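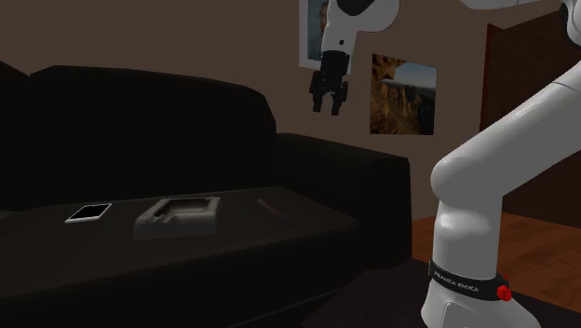
Planner treats sofa seat as free space for thin objects only

Posted by Efa Price in Simulation and Planning

I am running a pick task in simulation with a Franka arm on a pedestal next to a sofa. Three targets lie on the seat: a phone, a square ashtray and a thin pen-like thing. Segmentation is done per camera, the masks are lifted into a shared point cloud, and the planner (Korinton, default settings apart from the joint limits) gets one box per object plus a height map for everything else.

The ashtray is fine. The phone is fine most of the time. The thin object is the problem. Out of 159 trials it was missing from the object list in 133, and in those runs the grasp request for it comes back with "no target". In the rest it is present, but its box is placed a little below the seat surface, so the planner rejects every approach as a collision.

Things I have tried:
- lowering the mask confidence threshold (more false objects at the seam of the seat, no more pens)
- doubling the depth resolution on both cameras
- turning off the collision check against the sofa, which gives a plan, but the fingers go through the cushion

Here is the view from the second camera, which is the one I would expect to do better as it looks down on the seat more.

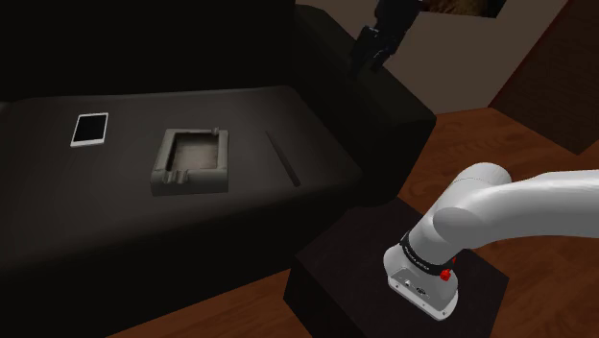
Second camera, arm at the start pose, gripper open.

Both cameras use the same intrinsics. The extrinsics come straight out of the simulator, so I don't think calibration is in play. Is this a mask problem or a fusion problem, and is there a sensible way to test one without the other?

Bittencourt

Lighting. The sofa is nearly black and so is your pen. Turn the lights up.

Ye-rin Ki

Two separate faults, I think, and you can test them separately.

First, the masks. Your simulator can almost certainly write out ground truth instance masks alongside the colour image. Feed those into the lifting step in place of the predicted ones and change nothing else. If the pen then shows up in every trial, the segmentation model is what drops it. Very little contrast is available between that object and the upholstery in either view, and a threshold won't recover a mask that the network never proposed. Adding light as suggested above may help, but then your results hold for a well-lit room only, so I would put it in as a randomised parameter and keep the dim case in the set.

Second, the box below the seat. I had this with Korinton and it came from the fusion step. The cloud is voxel filtered before the boxes are fitted. If the voxel edge is larger than the thickness of the object, object points and cushion points land in the same cell and get averaged. The phone is thin as well, but it covers far more cells, so the fit survives. The pen is a few cells wide at best. The plane fit for the seat then takes the highest points, the box takes the average, and you end up with a target that is inside the sofa as far as the collision checker is concerned.

What worked for me, in this order:

1. Lift the masks to points first and filter each object on its own. Filter the background separately.
2. Set a minimum point count per object and log it. Mine is 100. Anything under that goes to the log as "weak" and is not silently removed, which I suspect is what is happening in many of your failed trials.
3. Fit the support plane from background points within a small ring round the object. A single plane for the whole seat is wrong if the cushion is rounded at the front, and your pen's lower end is fairly near the front.
4. Clamp the bottom of the box to that local plane.

Then put the sofa collision check back on. Allow contact between the fingertips and the seat for the last part of the descent only, as a named pair in the allowed collision table. Switching the whole sofa off also removes the armrest, and in your second view the gripper starts close enough to it that I would want it checked.

Doubling the depth resolution makes no difference if the voxel size stays the same, by the way.

Efa Price

Thanks. Ran the ground truth masks this morning. The pen is now in the list every time, but the box is still low, so it is both faults as you say. The filter was in front of the lifting step. I have moved it behind and am down to 7 rejected approaches, all of them with the pen turned so that it points at the armrest. I will do the local plane on Tuesday and post the numbers.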